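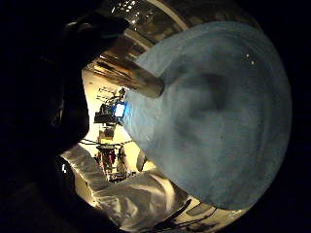

Fig. 1. Pale blue, matte, cream-yellow wall behind.

Flowers and Containers, Session 3 – Cloth, Vase, Stems
Notes for the evening group, Owino Center. July 3, 2018

Recap from May: artificial stems don't drink, don't wilt, don't forgive a bad bend. Real ones settle overnight. Fake ones stay where you put them, so put them there on purpose.

Tonight = one bunch, one container, one cloth. Get the bunch right in the hands first, container second.

Building the bunch
– biggest heads first (roses if you have them)
– daisies and other flat faces next, turned slightly outward
– small filler last, leaves pulled up from below
– both hands. One holds, one turns. Swap when it gets tight.
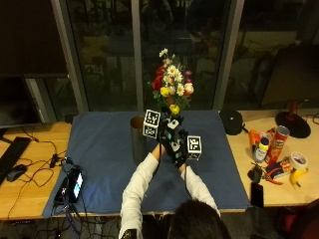

Then the drop. Hold low on the stems, not by the heads, and go straight down into the opening. If it catches, lift out and start over, dont wiggle. Wide opening: bunch will splay, tie it. Narrow neck: fewer stems, more height. The Flarkar catalog calls this "neck discipline", silly name but remember it, it's in the workbook (p. 178).

Cloth
Plain, one color. Cover the middle of the table, past the container on every side. Smooth from the center out. Blue is good with red and yellow, poor with purple in low light.

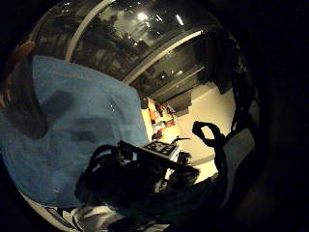 Fig. 2. Light blue cloth, crumpled. Folds go gray.

A fold under a tall vase = a lean. Check by crouching at table height. Lulum cotton holds a crease forever so roll it, don't fold it. Clekano blend is easier but slides on varnish.

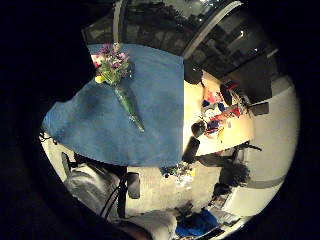
Laying down versus standing up. Most people only ever practice standing. A lying arrangement needs a direction, and the eye follows the stems. With the slender green bottle set diagonally on the blue, the neck sends you up to the purples and pinks, and the one yellow flower sits out at the edge of the bunch where it can be seen. Try it both ways. Keep the container parallel to the cloth edge once, then on the slant, and write down which you'd keep.

For next time
– read workbook section 2
– one lying arangement, one standing, same flowers
– 600 words max on the cloth you picked and why
– bring scissors or snips, the shared ones are blunt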